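Pereyra Family Letters and Recordings
README for the shared folder, third version, March 24, 2020

Hello, and thank you for taking the trouble to open this before diving in. My name is Rawan Obeidat and I have been looking after the Pereyra material for longer than I care to admit. It began as a biscuit tin of letters and has grown into something rather bigger, so I thought it was time to write down what is here and how to find your way about.

Who the letters are from

Most were written by Inés Pereyra to her sister after Inés married a ship's radio man and moved with him to the far end of the country. She had trained as a bookkeeper and fully meant to go back to it, but they opened a small guest house instead, called the Vusenis, and ran it together until he retired. She wrote home nearly every week, on whatever paper was nearest (bills, menus, the backs of hymn sheets), and she was very funny about the guests!

What is in the folder

There are 1209 scanned pages, all typed out as plain text so that you can search them. The recordings come to 15 tapes, made by her niece at the kitchen table, with a good deal of kettle in the background. I have left the kettle in.

letters — the scans, one file to a page, with the typed text alongside
tapes — the sound files, each with a short list of what is talked about
people — who was who, including the three different Alberts
house — the chapters on guest house life and the making of beds

Inés had strong views on sheets, and you will find them in the letters marked "house". She liked the bottom one pulled tight before breakfast was cleared, and she wrote two whole pages on pillows one wet October.

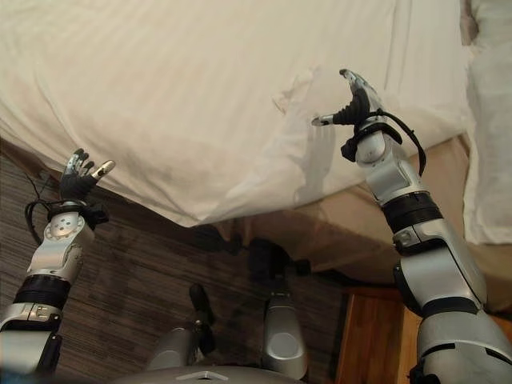

How the files are named

Each name starts with the year, then the month, then a page number. Where she didn't date a letter I have put "undated" and my best guess goes in the notes — please do argue with me if you know better. The typing was done in Semeo and checked by eye against the scans. Her spelling is left as she wrote it, even where it changes halfway down a page.

Things still to do

Tape nine needs listening to again, as the second side is very faint. The Cukon letters, from the winter they nearly sold up, are scanned but only half typed.

Using the material

Family and friends may copy anything here. If you would like to print a letter, or read one out at a gathering, drop me a line first, so I can check that the people mentioned in it are happy.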